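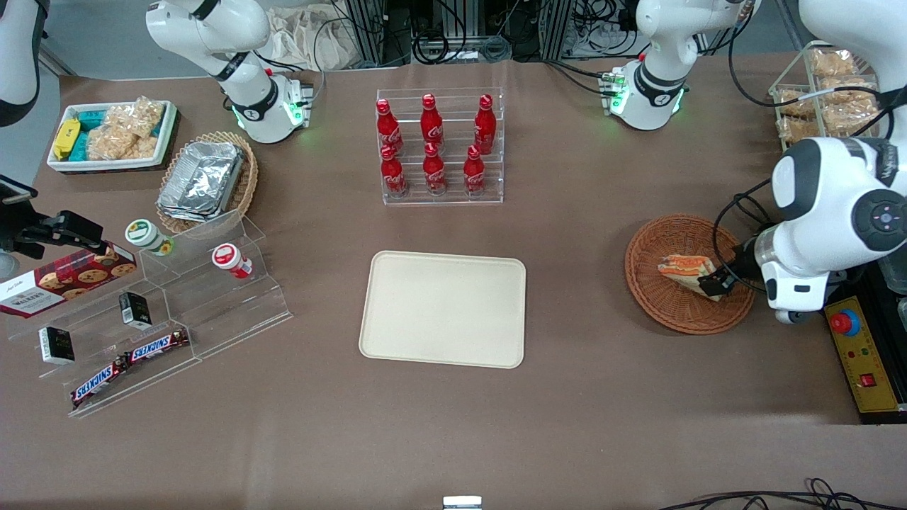 # Prins Lunch Counter Menus

Transcribed menus from lunch counters, station buffets, bowling alley snack bars and one funeral home that served coffee and had opinions about pie. Current release dated February 15, 2023.

The collection holds 717 menus and 2268 priced items. If the second number looks small next to the first, remember that many counters sold two things, and that one of them was often crossed out.

## Where it came from

Most of the menus were in four cartons that came out of the old Prins restaurant supply building in Enidia. Prins printed menus for its customers and kept a file copy of nearly everything, including the jobs that were never paid for, which are marked in red pencil with language we have transcribed in the `notes` column. The earliest dated menu is from 1927. It offers chicken salad "when available" and gives no sign of when that might be.

Tzu-hsuan Chien did the scanning and most of the typing. Hazem Samir wrote the scripts, then rewrote them after meeting the fractions.

## Files

```
menus.csv one row per menu
items.csv one row per priced item
categories.csv the list we argued over
scans/ page images, grayscale
tools/ import and checking scripts
```

## Columns in `items.csv`

| Column | Type | Notes |
|---|---|---|
| `menu_id` | text | joins to `menus.csv` |
| `item_raw` | text | exactly as printed, errors and all |
| `item_clean` | text | our best reading |
| `category` | text | see below |
| `price_raw` | text | "5c", ".05", "a nickel", "ask Ed" |
| `price_cents` | number | blank if Ed had to be asked |
| `checked` | yes/no | read against the scan by a second person |
| `notes` | text | red pencil goes here |

Please use `item_raw` if you care about spelling. There are eleven ways to write "sandwich" in these menus and we were fond of all of them by the end.

## Categories

There are nine: sandwiches, hot plates, soup, salad, pie, other sweets, hot drinks, cold drinks, and sundries. Sundries is where you'll find gum, aspirin, candy bars and a bath.

Pie gets its own category because pie insisted. In the first draft it lived under sweets and made up so much of that group that every chart came out as a chart of pie.

Anything sold in a bottle is a cold drink, even when the menu lists it under "Desserts & Tonics." Anything in a wrapper is sundries, unless the counter plainly cut it up and served it on a plate.

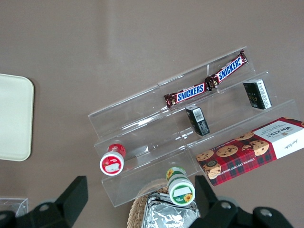
Combination plates were the other headache. A "Merchant's Special" with soup, half a sandwich and coffee has one price, so it gets one row, filed under whatever is named first. We tried splitting the price across the parts. The results were exact to the tenth of a cent and meant nothing at all.

## Known problems

- Only 453 items have `checked` set to yes. The rest were typed once, with care, often late in the evening.
- Dates are missing on a lot of menus. We have not guessed from typefaces, although people keep writing in to offer.
- The 1940s are thin. One carton had been stored under a pipe.
- "Tea (2)" may mean two cups, two cents or two kinds. We left it alone.
- Prices changed in pencil are recorded at the pencil price, with the printed one in `notes`. When there are several pencil prices we took the darkest.
- Menu 88 is a seating chart. It stays because the IDs were already in use — and because someone has written "NOT NEAR THE SOUP" beside table four.

## What it's good for

Looking at wording, layout and the slow creep of coffee prices at a small set of counters that all bought from the same printer. It is a poor base for claims about what people ate. A menu tells you what someone hoped to sell.

Don't use it to work out inflation. One early user did, and found that the cost of living in Enidia doubled during a single bowling tournament.

## Running the checks

```
cd tools
python check_prices.py ../items.csv
```

The script flags any item over two dollars before 1950. So far it has found three typos and a very serious steak. It was first written for the Clutach timetable project, so a few of its error messages still mention trains.

## Changes in this release

- Merged "frankfurter," "frank" and "hot dog" in `item_clean`. "Hot frank dog" is still under review.
- Moved the bath from hot drinks to sundries.
- Removed the Pumix drugstore menus, which were duplicates with better handwriting.

## Corrections

Open an issue with the `menu_id` and the line number. If you think a word is misread, attach a crop of the scan. Hazem handles anything with a fraction in it, and Tzu-hsuan has the final say on pie.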